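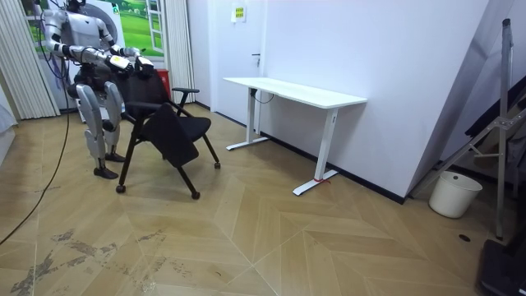

April, notebook 2, page after the coffee stain

Chair resets, week two. Started 7:40, stopped 11:15 for the fire door inspection, picked up again after lunch.

Task as agreed w/ Rashidi (they run the offices, we run the robot): rolling chairs back to desks after hours. No vacuuming, no bins, no wiping. Chairs only, until the chairs work.

Running total 362 pushes logged. 309 ended inside the tape box we use for "at the desk". Rest are a mix, see below. Don't quote the 309 to Rashidi yet, it includes the easy starts where the chair is already facing the right way.

Failures, in order of how much they bug me:
- Folding chairs. Seat comes up partway when it leans in on the backrest, then the whole thing wants to steer off to one side. Fixed-seat chairs don't do this. Rashidi has a whole meeting room of folders so can't just skip them.
- Casters pointing sideways at start. First shove goes crooked, the correction is late, second shove overcorrects. Short pull back first to line them up? Tried it by hand, works for me. Not coded.
- Armrests catching the desk edge. Stops fine on contact but then just stands there holding the backrest til someone comes. Needs a let-go-and-retry.
- Grip too far to one side. Turns the chair when we wanted straight. Bakent firmware was supposed to help with this, can't see a difference.

Floor: the scuffed patch. Want to know if that's us or was there before. Arūnas says before. Asked him to find the move-in photos. If it's us we need softer soles before anyone lets it onto a customer's wood floor. Check that the pivot step is not the one doing it.

Cable: still walking the thing around by hand on the long runs. One of us is basically a cable holder. Fine for now, but it means every "unattended" number we have is not unattended. Write that in the report in plain words.

Now the other part, which I keep putting off writing up.

Sat in with the evening crew at Rashidi on Stalell floors 3 and 4. Four people. Chairs are the bit they do first, because you can't run the vacuum till the chairs are out of the way, and then last, because they all have to go back. So it's in and out twice. We have only been thinking about the last part!! If the robot puts chairs back but a person still has to pull them all out, we've saved them half a job and added a machine to steer around.

What they said, as near as I got it down:
- Backs and wrists, the heavy conference chairs mostly. Would be glad to lose those.
- Chair round is when they talk. Two people per room, it's the only part of the shift that isn't alone with a vacuum on. One woman said if the robot does chairs she'll go a whole night without a conversation. Did not have an answer.
- Who gets blamed for a marked desk. Right now it's whoever signed the floor sheet. They want a line on the sheet for the machine. Reasonable. Easy. Do it.
- Hours. Asked me straight. I said nobody had told me anything about cutting hours, which is true and also not much of an answer. Their supervisor says the time goes to kitchens, which are always behind. Want that from Rashidi in writing before the pilot, not after.

Also they spot things while doing chairs: loose arm, missing caster, dropped badge, somebody's earring. Goes in a tray at the desk downstairs. We have nothing for that. Vutero software can flag an object on the floor but not a wobbly arm. Could the push log show it? A bad caster pulls to one side evry time. Maybe worth an afternoon.

Budget note: 2,830 left on the parts line. Soles + spare hand covers come out of that. No new chairs, borrow from Rashidi, we need theirs anyway.

Next
1. Release and retry after armrest contact
2. Folding chair, hold lower on the frame? try it before changing any code
3. Pull-back to line up casters
4. Add pulling OUT as a seperate task, start from zero, new log
5. Arūnas Liepiņa: floor photos, and floor sheet wording w/ the supervisor
6. Ask if two of the crew want to come in and run it for a morning. Paid, on our side. They'll break it faster than we do.

Stopped 5:50. Battery on charge, chairs stacked by me, by hand.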